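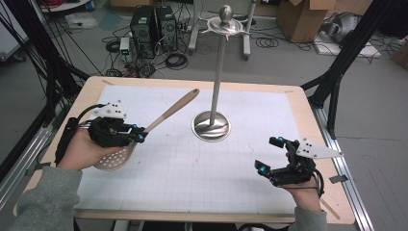

Wooden slotted spoon over grid paper.

Skoven Kitchen Words - README

I started this list because I kept getting stuck on old recipe cards. My box had the same tool under four different names, and I wanted one place to look them all up. So I typed, and kept typing, and now there are 3,769 rows of English words for kitchen tools and the things people do with them. Help yourself!

What you get

One file, words.csv, plus a small notes file with the spellings I couldn't sort out. Open it in any spreadsheet program. Each row has a word, the plain name I filed it under, a kind (tool, action, measure, vessel or other), a region if I knew one, and a source code. Blank region means I don't know. It doesn't mean the word is used everywhere, and I've been bitten by that myself.

Where the words came from

Mostly from 15 community cookbooks I picked up at yard sales in and near Walturora, along with a stack of handwritten cards that came in the same boxes. The Remilari church supper book is the best of the bunch (source code REM) and gave me roughly a third of the rows. The worst was a spiral-bound one with a water stain right through the pickles chapter. Anything I had to guess at from there has a question mark in the last column.

Things I went back and forth on

Slotted spoon, skimmer, draining spoon, straining spoon. I filed the first, third and fourth together and gave skimmer its own heading, as the cards seem to treat it as a flatter thing. If your family says otherwise, I believe you - send me a note and I'll add a row.

"Spider" shows up as a skillet on legs in the older books and as a wire strainer in the newer ones. Both are in, as separate rows. Please don't merge them.

Spelling is as printed. "Spatular" stays "spatular" (it's in there 5 times, from two different books, so somebody meant it).

What changed in this version, 05/05/2025

Added the Policarpio cards, 14 of them, all candy and preserves
Split "measure" off from "other"
Fixed the commas that were breaking the region column
Took out a batch of duplicate colanders

Known gaps

Baking is covered pretty well. Grilling is thin, and there's next to nothing on canning gear outside the Policarpio cards. Brand names are left out on purpose. I also haven't done plurals properly, so search for "tong" and "tongs" both.

Using it

Free for anything, including things you sell. A mention of Skoven Kitchen Words would be nice. If you fix something, open an issue with the row number and the source code and I'll get to it when I can, usually after supper.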